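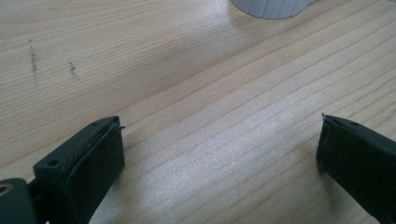 Pale wood-grain desktop, getting its share of the light.

Looking After Shared Office Desks: Tips From People Who Have Ruined a Few

Office desks lead harder lives than kitchen tables. A kitchen table gets wiped down by someone who has to eat off it. A desk gets a sleeve dragged over it, usually in the direction of the keyboard. If you look after a room full of them, or only the one you sit at, these should help.

Dust before you wipe

Dry microfiber first, damp microfiber second. Going straight in with a wet cloth turns dust into a thin gray paste, which you then spread evenly and call clean. Wring the damp cloth until it stops dripping, then wring it again. A drop of dish soap in a bowl of lukewarm water does most jobs. The expensive lemon spray mostly does lemon.

Follow the grain

If the top has a wood pattern, real or printed, wipe along it. Streaks that run with the lines are much harder to spot than streaks that cross them. Crouch until the window light skims the surface and you'll see every swipe you missed. Then decide how much you care.

Coffee rings

Fresh ones come off with the damp cloth. Old ones on a laminate top need a paste of baking soda and water, left for 6 minutes and rubbed off with a fingertip in a rag. Keep the paste away from oiled or waxed wood. Charmaine Nkosi, who manages the phone floor at Kekana, tried it on an oiled walnut meeting table and now keeps a fruit bowl there permanently.

Coasters work too. People will put the coaster next to the mug, but the option exists.

Wobble

Check the floor before you blame the desk. Slide it a foot to the left and try again. If it still rocks, tip your head under and look for leveling feet, the little screw-in pads at the bottom of each leg. Turn the short one out a half turn at a time. Folded cardboard is fine until the carpet cleaners come, at which point it becomes porridge.

While you're down there, snug up the bolts by hand. Power drivers are how you get stripped threads in particleboard, and stripped threads in particleboard are how you get a new desk. The Skamura benches we had at Flondalcombe came with 709 fasteners for the whole room and a single hex key. I still have the key. It fits nothing else I have ever owned.

Cables

Hook-and-loop ties, never zip ties. Somebody will want to move a monitor, and that somebody will own scissors. Leave enough slack for a sit-stand desk to reach full height, and run it all the way up once before you tie anything. Xolani Nel skipped that step and learned how high a phone can be lifted by its own cord.

Label both ends of every cable. Masking tape is good for a year or so. After that it's good forever, in the sense that you can't get it off.

Sticky residue

Vegetable oil on a cotton pad, wait five minutes, wipe, then soapy water to get rid of the oil. Try it somewhere hidden first. Skip the metal scraper. An old loyalty card works well, and it's the most value I ever got from that sandwich place.

Squeaky chairs

Turn the chair over and tighten everything before you reach for a lubricant. If it still complains, a little silicone spray on the tilt mechanism, with newspaper underneath. Cooking oil also quiets a chair, for one afternoon, and then collects lint for the rest of its life.

Swapping desks around

Every April or so, trade the desk by the sunniest window with one from the back wall. Finishes fade unevenly, and so do tempers. Lift your monitor stand and desk organizer now and then as well, or you'll find a perfect dark rectangle where each one used to be. Empty the drawers first. All of them, including the one with the soup packets.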